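Briltitz Hand-Held Gripper Pair

Product code: BR-593
Supplied by: Esteban, Stodport
Page updated: April 26, 2023

The Briltitz is a pair of hand-held grippers for recording two-handed demonstrations without a robot in the room. The operator holds one in each hand and does the task directly. The recorded motion is then used to train a policy for a two-arm robot.

Each gripper has two jaw fingers and carries a printed marker on top for tracking. Cables run back along the operator's forearms – most people route them down the outer side and leave a little slack at the wrist.
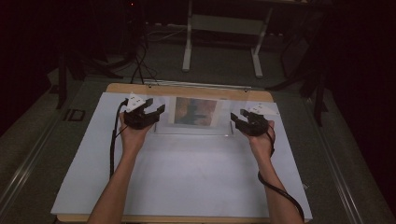
The pair was developed for a study at the Indton lab on how much demonstration data a two-handed placing task needs. Operators recorded 2000 demonstrations over 13 sessions. Policies were trained on subsets of that data and tested on objects left out of the recordings. Adding more starting positions improved the results more than adding repeats from the same position. Clear objects remained the hardest group, and the study reports them separately.

The method depends on the markers staying in view. When a hand turns far enough to hide its marker, the software fills short gaps from the motion on either side. Longer gaps are flagged and the recording is left out of the training set unless the user puts it back by hand.

In the box
Left and right grippers
Two cables
Marker sheet for reprinting
Calibration card
Printed setup guide

Setup
Calibrate both grippers before the first recording of the day and again after changing a marker. Allow 5 minutes. Keep markers flat and free of scratches – a creased one will track poorly at an angle.

Spare jaw fingers are sold in pairs. A version with longer cables will be available in July. Orders placed before then can be changed to the longer cables at no charge.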